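How Our Club Built the Kitchen Sink Challenge (and How You Can Too)

Our robotics club has exactly one real arm, and it spends a lot of its life waiting on parts. So last May I started running the sorting challenge in simulation, where everybody gets a turn and the worst thing you can break is your own afternoon. We call the practice world Ostum. Teams call it "the sink."

This page walks you through setting it up the way we do on Wednesday nights. I'm assuming you already have a simulator you like and can load a scene and step it. If you're on the club laptops, that's all done, so skip to Step 2.

What you'll need

A simulator with a camera you can place anywhere
A kitchen scene with a sink in it
A handful of small objects, at least one of them really hard to miss
A notebook (paper! I mean it)

Step 1: Build the counter

Start with the big stuff. Counter, sink, faucet, something along the back so your students have a landmark when they're figuring out where the camera is pointing. Then add your objects and save it as your base layout. Don't fuss over making it pretty. I lost a whole weekend to textures and my teams did not care one bit.

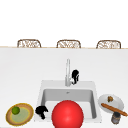 One of our layouts: lime on the left, plate and stick on the right, and the big red ball.

Put your camera in a fixed spot and write down the position. Every team uses the same one for the first round, otherwise you can't compare anybody's results with anybody else's.

Step 2: Write the task card

Each team gets a card with one sentence on it. One! My first cards had a whole paragraph and the kids argued over commas like lawyers. A good card sounds like "Put the lime on the other plate" or "Get everything out of the sink." Team Ginard once drew that second one and asked me if the faucet counted. (It does not.)

Give them 20 minutes to plan on paper before they touch the keyboard. They'll groan. Hold firm, because the teams who sketch it first nearly always spend less time untangling code later on.

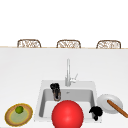

Picking targets is where the beginners should slow down and talk. I tell them to sort everything into "easy to name" and "hard to name" before writing a single line, then start with the easy pile. With a layout like this one the lime goes straight into the easy pile, and so does the red ball, but that lumpy black thing by the right side of the sink can eat up ten minutes of debate. Let it! Figuring out that you don't know what you're looking at is a big part of the job, and their code is going to have the same trouble.

Step 3: Shuffle the layout

Once a team's program works on the base layout, swap things around and run it again without letting them edit anything. It's a little mean. It's also the most useful part of the whole evening, and the part they talk about on the way out to the parking lot.

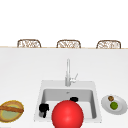

Team Maldonado had a program I was really proud of, right up until I shuffled things on them. They'd typed in the lime's location as plain numbers, so the arm kept reaching for a spot that had nothing to do with the lime anymore. If your students have done the same, a layout like this will show it fast: the lime is over on the right-hand plate next to a little brown item, and the long loaf is on the left. Have them look the object up by name each time the program starts, then do the move. It's about three extra lines and it saves so much heartache.

A few shuffles I like:

Swap what's on the left with what's on the right
Turn one of the dark objects on its side
Move two small things close together so the gripper has to be picky
Change nothing, and see who panics anyway

Step 4: Score it

We keep scoring simple. A team gets 2 points for each object that ends up where the card says, and loses one for anything that lands on the floor. Run the same program on every shuffle and add it all up. Our best total so far is 67, from Team Vilis, and the next team down had 38, so there's plenty of room for you to catch up.

Write the scores on paper as you go. Yes, the simulator can log them. It can also crash at 8:45 with your whole evening inside it, ask me how I know.

Step 5: Move the camera

Save this one for teams who have made it through the shuffles. Leave the objects alone and change only the viewpoint. Tip it up, drop it low, whatever you like, and have them tell you which objects their program can still find. Somebody will pick an angle with hardly anything useful in it, and then you get to ask what a robot ought to do when it can't see its target. "Keep going and hope" is a popular answer the first time.
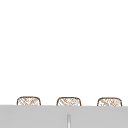

If Something Goes Wrong

The arm won't move at all: check that the team pressed run in the right window. I'm not kidding, check this first.

The object shoots across the room: it was placed slightly inside the counter. Raise it a hair and reload.

Everything worked last week: somebody saved over the base layout. Keep a spare copy in a folder the students can't write to, and load it fresh before each session.

The gripper closes on thin air: print out the target position and the gripper position side by side. Most of the time one of them is measured from the table and the other from the arm's base.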